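Generation ship math, how small can the crew be before it falls apart?

Board: Worldbuilding & Hard SF > Starflight

dustlane
Been stuck on this for weeks so throwing it out here. Writing a slower than light colony story. Ship is called the Manzano, no FTL, no cryo, no uploads. People get on, have kids, kids have kids, somebody's great great whatever gets off. Trip is 131 years. Launch crew is 60.

Question is basicaly whether 60 is stupid. My gut says it's fine if you bring frozen embryos but a beta reader said the whole premise is dead on arrival and now I can't write a word.

Other stuff in case it matters. Spin gravity. Fusion drive, hand wavy. Destination is a moon called Trotov, breathable-ish. Landing is the last chapter, so Trotov itself isn't the problem yet.

perihelion_pat
60 is low but not stupid. With a big frozen gene bank the genetics part mostly goes away. What kills you is skills. Who's the dentist. Who trains the next dentist. What if the trainee hates teeth.

oldgreenvalve
Disagree, the genetics part does not "mostly go away". You still need people to gestate and raise those kids, and they need to agree to it, for generations, when the folks who signed up are long dead. Your beta reader has a point. I'd go ten times bigger or pick a closer star.

dustlane
Can't go closer, the whole second act hangs on the trip being longer than a lifetime. If it's 40 years it's just a long commute.

And bigger ship = bigger everything. Mass, food, drive. I had it at thousands in draft one and it read like a city, no tension at all. Small ship, everyone knows everyone, that's the book.

oldgreenvalve
Then say so up front and stop asking if it's realistic. Pick one.

perihelion_pat
Wow ok. It's a fair question, people ask it here every month.

dustlane, look at the repair side too. Everybody does the breeding spreadsheet, nobody does the spare parts spreadsheet. 131 years of pumps and seals. Bearings. You can't carry enough spares so you need to make them, which means you need a shop, which means people who can run a shop. And small stuff! Screws, O rings, fuses. A ship like that lives or dies on sorting. I'd put a whole chapter in the stores.

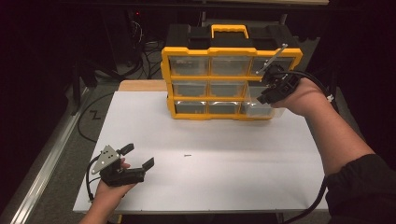 tinfoil_sextant: no to the stores chapter, please. Read three of those already, the inventory clerk is always secretly the wisest person on board. Put the spare parts trouble in the background and let me worry about it on my own.

dustlane
lol the clerk was in draft two. She was very wise. She's gone now.

But ok the skills thing bugs me more than the genes. Say I have 8 trades that can't be allowed to die out: reactor, medical, hydroponics, machining, nav, software, hull, teaching. If each one needs 3 people at different ages so there's always an overlap, that's 24 adults locked in before anyone gets to be a cook or just old. Out of 60 with kids and seniors counted in. Tight.

half_life_hal
Double up. Nobody on a boat that size has one job. The nav person has nothing to do for decades, make them teach. Submarine crews cross train, Antarctic bases too, doctors there get help from whoever has steady hands.

oldgreenvalve
Antarctic bases get to go home. That is the entire difference. Also nav for a fixed course is not a job, the software does it. And if the software does it then software is your real single point of failure.

half_life_hal
Software with no one checking it for a century, what could go wrong

tinfoil_sextant
That's a better book than the breeding one tbh.

dustlane
Don't tempt me.

mod_kestrel
Keep it friendly. Also a reminder the Trorex story challenge closes 20th December, entries go in the other board, not here. Third person who posted theirs in Starflight this week.

perihelion_pat
Back on topic. Talk about drive time. What's your distance and cruise speed? Because 131 years at a tenth of light is 13 light years and change, less once you count speeding up and slowing down. That's fine, there are real stars in that range. But if you're braking at the far end you're carrying fuel for it the entire way, and that sets the ship mass way more than the crew does. So you might get more people nearly free. Run it both ways.

dustlane
Tenth of light, yes. Braking with a magnetic sail first then the drive for the last bit. So not as much fuel as you'd think. But good point, I was treating people as the expensive part and they aren't really. It's the room they live in and the shielding round it.

half_life_hal
Mag sail brakes slow. Like decades slow at that speed, and it gets worse the slower you go. Does your timeline include it?

dustlane
...no

half_life_hal
There's your second act. They have to start braking before anyone alive will see the end of it. Or someone argues they shouldn't deploy it yet.

dustlane
Ok that's really good. Stealing that.

So rough plan now, tell me where it breaks. Launch crew stays at 60 but the ship is built for double, they grow into it over the first couple generations. Embryo bank for the genes. Every kid gets two trades, one they pick and one they're assigned. Assigned one is the source of most of the fighting. Machine shop makes nearly all replacement parts, raw stock comes from melting down old ones, so the losses pile up a little every cycle. Thin stuff goes first, I figure. Foil, films, membranes, liners. You can recast a bracket forever but a filter membrane that's been handled and patched is just done.

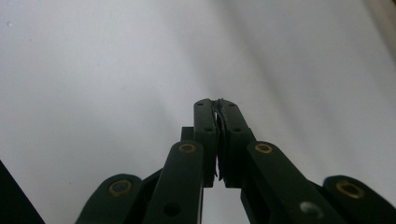
Which gets me a slow shortage with no villain. By year 90 they're rationing water filters and still have 41 years to go, and there's a vote on whether to strip the unused half of the ship for material. The half that was supposed to be for their own grandkids.

oldgreenvalve
Fine. I'd read that. Still think the launch number is low but if they're meant to grow I'll stop complaining. One thing, your membranes would be polymer, and polymers you can make from the farm waste if somebody thought to bring the chemistry. So either explain why that plant isn't aboard or why it quit.

dustlane
It quit. Catalyst poisoning, early, and the founders covered it up.

perihelion_pat
Founders covering stuff up is a bit worn. What if they wrote it all down plainly and people just didn't read it.

tinfoil_sextant
Two trades thing is good. Keep that. What happens to a kid who refuses both?

dustlane
No idea yet. He might be the main character.

skotamico_fan
has anyone here read the Skotamico books, they do the two jobs thing, vol 2 I think. not saying you copied, just check so the reviews don't jump on you

dustlane
Haven't, will look. Ugh. Is it the same setup or just jobs?

skotamico_fan
just jobs. theirs is a comet not a ship. and they have FTL by the end so its a cheat anyway

half_life_hal
Any book that gets FTL by the end owes me a refund. You either live with the light limit or you don't.

oldgreenvalve
Mild disagreement, a late FTL ship overtaking the slow one is a perfectly good story. Done a lot, but good. You wake up or get born into it and the place you're headed already has a parking lot.

dustlane
Not doing that one. Nobody's waiting at Trotov. I posted the braking curve I worked out back in July in the math subforum, it's wrong now obviously, no sail phase in it. Will redo and link. If anyone's good with the drag part of mag sails shout, my numbers come out negative past year 100 and I'm pretty sure the ship isnt supposed to go backwards.

half_life_hal
Sign error in your density term probably. Post it, I'll look tonight.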